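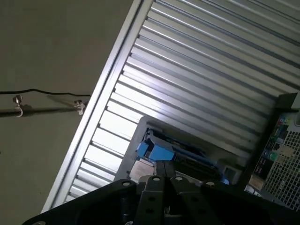 About us

We're Veretti. Small outfit, Neltcombe, ground floor of the old Krūmiņa building (door on the Worstead side, the front one sticks). We collect examples for robots to learn from. Mostly taking computers apart and putting them back together, arm by arm, over and over.

This page was last touched up on 3rd August, in a hurry, between runs. If something's out of date ring us and we'll tell you what's changed.

What we do

Somebody wants an arm that can pull the memory out of an old desktop without bending anything. They can write rules for it, and they'll be writing for a long time. Or they can show it. We do the showing. A person drives the arms through the whole job, cameras running, every joint position saved alongside, and the lot goes off as one example. Then we reset and go again.

Desktop towers are our main thing at the moment. Processors, memory, hard disks, drive caddies. We picked them because there's no end of them going for scrap and because they're awkward. Levers that spring. Clips that need a push and a pull together. Cables in the way of everything. An arm that copes with a drive cage full of wire has learnt something useful, we think, even if it never sees a tower again.

How we started

Gunārs Kivi and Birutė Adomaitis used to repair office machines. Did it for years. Gunārs got fed up with being asked to "just write down" how he takes a processor out, because he couldn't, his hands did it. Birutė said record your hands then. That was more or less the business plan. First bench went up in May, in half the space we have now, with one arm and a lot of tape.

Aleksi Kettunen joined to do the software and Ott Luik came along soon after to run the benches. Gintarė Vaher looks after checking, which is the job that decides wether any of the rest was worth doing. 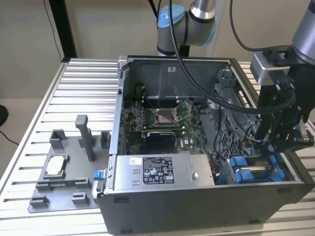

Two arms per bench is how we like it. One arm can do plenty, but the interesting bits of taking a machine apart want a second hand nearby. Driving two takes a while to get the hang of. New people here spend their first fortnight on nothing but lifting parts out of a tray and putting them back in, and they all hate it and they all get good.

The trays are ours, printed in house. Each part has its own place so an example ends the same way whoever was driving. We're on a lot of versions by now. Slots too tight, slots too loose, a post that caught a cable every single time. Files are free to anyone who asks, Ott will send them.

What counts as an example

One job, start to finish, with a clear end. "Memory module into tray" is one. "Hard disk out of cage and stood in holder" is one. We don't stitch bits together from different goes.

Mistakes stay in if the driver recovers. Dropped a module, picked it up again, carried on: keep. That's some of the best stuff we have, a system that's only seen perfect runs has no idea what to do on a bad one. Runs that end with a broken part get pulled out and marked seperately. Some customers ask for those too.

Every run gets watched back by a person who didn't drive it. Gintarė's rule, no exceptions, and she has held up a delivery over it more than once. Label, start point, end point, anything odd. If two people can't agree what the run shows, it's out.

Some numbers

1,691 examples passed checking on the tower work. Target for the set is 2,000. Another 775 were thrown out along the way, and we tell customers that figure up front, they should know how much gets binned. A good week is roughly 200 kept. Bad weeks, don't ask Ott.

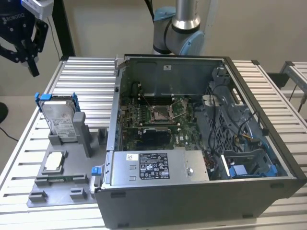

The cameras are fixed by the bench plus small ones down at the grippers. You want both. From the side you can follow where the arms are going but lose the fingers as soon as they dip inside a case. From the wrist you get the fingers and lose your bearings completely. Aleksi lines the streams up in time, and if a stream drops for even a moment the run is scrapped. No patching.

We shift things between runs too. Case over a touch, tray turned slightly, lights up or down, different tower. Same job though. It slows us down and it's the bit customers most often ask us to skip to save money. We'd rather do fewer.

Who we work for

University groups, a couple of recycling firms, one maker of warehouse kit. Can't name them, sorry, contracts. Most come with a task in mind and we spend a day here with them working out if it can be shown at all. Some can't. Anything that depends on feel alone we'll usually turn down, or send you to somebody with better sensors.

What we don't do: we don't train the models. We'll run a quick check that a set can be learnt from, Aleksi has a small one he uses for that, but the proper training is your end. We also don't buy in runs from elsewhere and sell them on. If it's got our name on it, it was done on our benches by someone on our payroll.

About the drivers

Paid by the hour, never by the run. We tried by the run for a short while and got fast, sloppy work, our fault entirely. Sessions are short with proper breaks as the concentration goes before you notice it going. Most of our drivers came from repair work, one from dressmaking, and she's the quickest with cables by miles. 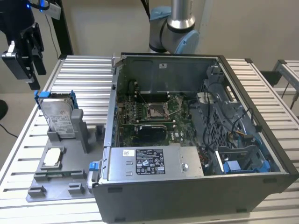
Can we send you our own machines to be recorded?

Send them, yes please, as long as they're wiped first and you don't need them back in perfect shape. We'd want several of the same model, so a damaged clip doesn't stop the job. Ring before posting as storage is tight.

Visits

Come and look, we like it. Mornings are best, benches are busiest then. Ask for Birutė. Flat shoes, there's cable on the floor. Kettle's by the printer, help yourself.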